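August
By Babak Kazemi

Why Does Stuff Pile Up on Tables?

Hi! I have a question for you. Is there a table in your home or your classroom that is always covered in things? I bet there is. In our house it's the big one by the wall, and last night I spent a good long while wondering why everything ends up on it.

First, think about your hands. You have 2 of them, and when you come in the door they are usually full. You want a snack, or you need to pee, so you put your things down on the first flat place you find. Floors are low and you have to bend. Shelves are high and you have to reach. But a table is just the right height for your arms to let go of something without any work at all!

Then there's friction (say it like this: FRIK-shun). Friction is the grip between two things that touch. When you set a book on a tabletop, the book and the table hold on to each other a little bit, so the book stays where you left it. Try tipping a tray with a book on it, slowly. For a while the book won't budge – then all at once it goes whoosh. On a flat table there's no slope to pull the book along, so it can stay there until you are a grandparent.

The last part is about your eyes and your brain. When you see one thing on a table, your brain says, "Oh, things go here." So you add yours. Then your sister adds hers. My neighbor Rainer Sperling calls his kitchen table "the magnet," and he once found a birthday card under the pile that he had lost in second grade.

So how do you fix a table like that? I use bowls and bins. 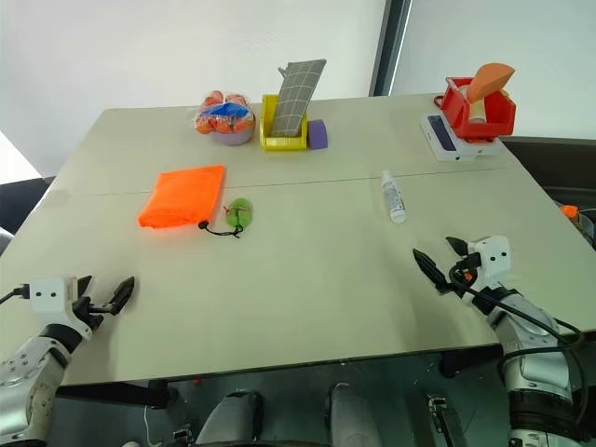 A bowl is great for round things, like oranges, because round things love to roll. The sides of the bowl go up in a curve, so if an orange tries to wander off it just rolls back down to the middle. A bag helps too, but a bag can flop over and a bowl can't.

Bins are better for things that are long or flat. If a bin has a low front you can grab what you want without digging, and the tall sides give the long things something to lean on. Boxes are the easiest of all – they have flat tops, so you can stack one on another. Put the big ones at the bottom, please!

Small stuff is the hardest. A pouch with a drawstring is my favorite for that. You pull the string, the top scrunches up, and your marbles or hair clips stay in one place. If yours has a little stopper on the cord, squeeze it and slide it along and see how it grips.

Now go look at your own table and pick one thing to put away. I'm going to do mine after lunch.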